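About Cotent
Felt food and play-kitchen pieces, cut and sewn in one workshop

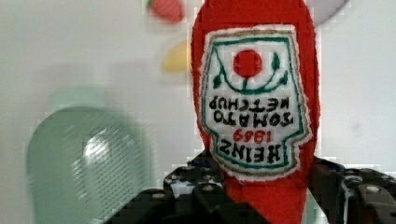 Lina Awad wrote to the office in September that the stitched lettering on a play bottle ought to be dropped altogether, as children of three cannot read it and adults already know what red means. Her kindergarten uses the sets daily and her letter ran to two pages. The lettering, in her view, adds cost and gives small fingers a thread to pull.

We did not drop it. Her point about pulled threads was correct and changed how the backs of labels are finished. On the question of reading, our position is that a label is part of the object. A child who sets out a pretend lunch sorts by color first, then by shape, and later by the marks on the front, well before the marks are understood as letters.

What we make

Cotent produces felt food, felt bottles and jars, and the cloth parts of play kitchens: oven mitts, dish towels, shelf liners and curtain fronts. Sales are to kindergartens, clinics with waiting rooms, and families. The current list has 40 patterns. Sets are sold under two names. Purow is the line of single foods and condiments. Akl is the line of full meals, supplied with a cloth storage bag.

We also repair. Pieces of any make are accepted for repair if the fabric is clean. Branded play food arrives regularly, including Heinz ketchup bottles in felt, and is treated the same way as our own. We do not copy other companies' labels. If an embroidered label is beyond repair, the old one is tacked down and stabilized from behind, and the owner is told what was done.

Felt

Two weights are stocked. The heavier one is used for bodies that have to stand, such as bottles, jars and milk cartons. The lighter one is used for lettuce, cheese slices, tortillas and anything meant to fold. Mixing the two in one seam causes puckering, so a folded part is joined to a standing part through a strip of cotton tape.

Color is matched against a retained swatch under daylight lamps. Red is the least stable color on our list. Rolls of red from different dye lots are never used in the same set, and the lot number is written on the cutting ticket.

Bottle construction

A bottle body is cut as two side panels and a base. The base receives a stiff insert before stuffing. Stuffing is added in small amounts from the base upward, and the shoulder is packed last with a wooden dowel. An underfilled shoulder collapses within weeks, and an overfilled one splits the top seam. Each body is weighed before closing.

Labels are embroidered separately on white cloth, trimmed, and applied to the front panel while the panel is still flat. Orientation is checked at this stage with the base edge toward the operator. The label edge is the first area to wear on a handled toy. Fraying of up to 2 millimeters is left alone in repair work. Anything beyond that is trimmed and overstitched in matching thread.

Testing

Ghassan Shboul runs the test bench. Seams are pulled, labels are rubbed dry and damp, and one piece from every batch of 275 is taken apart to inspect the stuffing and the seam allowance. Results are kept on paper in the workshop and can be read there on request. A piece that fails is logged with its batch, and the batch is held until the cause is found.

The workshop

Cutting is done on two long tables by the north windows. Sewing is in the middle room. Finishing, repair and packing share the back room, where parts are stored by color in open bins. Afiq Subramaniam maintains the machines and drew most of the bottle patterns. Nadine Nimri handles embroidery files and thread stock. Issa Fakhoury answers the phone, prepares quotations and packs orders.

The building was a shirt collar factory before we leased it, and the pressing equipment was kept. Trollska, our line of play-kitchen curtains, is pressed on it.

Care

Surface wash with cool water and mild soap. Do not machine wash bottles; the base insert will deform. Reshape by hand and dry standing up, away from heaters. Flat foods may be soaked for a few minutes and dried on a towel. Store condiments upright in a bin deep enough to hold them to the shoulder. Laid under heavier toys, they take a bend that steaming only partly removes.

Orders and repairs

Standard sets ship from stock. Kindergarten orders above 200 pieces are made to schedule, with a delivery date confirmed in writing. For repairs, send a note with the piece stating the fault and a return address. Small parts should be enclosed in an envelope.

Page revised October 2, 2024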